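Galtcombe White Vanity Table with Oval Mirror

Item no. 2732
In stock, ships in 2 cartons

The Galtcombe is a white vanity table with an oval mirror standing on top. The mirror is the main feature. Its frame is carved white scrollwork, with a rose at the top crest and large scrolls at the side. People buy it for bedrooms and dressing rooms, and we have sold a few to small hotels and bridal shops that wanted a place for guests to do their hair.

The white finish goes with most wall colors. If your walls are also white, a few flowers on the top help the piece stand out.
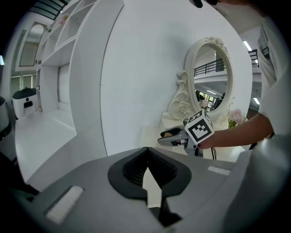 Galtcombe vanity and oval mirror, shown with pale pink flowers on the vanity top.

The mirror is packed in its own carton and goes on after the table is in place. You need two people for this step. Hold the mirror by the lower part of the frame when you lift it. Do not pick it up by the rose or the scrolls, which can chip. Hardware is in a bag taped inside the carton lid.

Think about light before you pick a spot. A vanity that faces a window gives you daylight on your face in the morning. The glass will also pick up whatever is across the room, such as a railing or a ceiling light, so try the table in a couple of places before you attach the mirror.

Care
Dust the carving with a soft dry brush. Wipe the top with a damp cloth and dry it right away. Spray glass cleaner on the cloth and keep it off the frame. Put a saucer under vases and perfume bottles. Nail polish remover will damage the finish.

Details
Table width: 46 inches
Color: white
Mirror: oval, carved frame
Assembly: required
Matching stool: item no. 623, sold separately

Delivery and returns
Check both cartons before you sign. If the mirror is cracked, keep the packing and write to Zihan Xu in customer service with your order number. Touch-up paint for small chips has been included with every order since April.

Page updated Aug 8, 2021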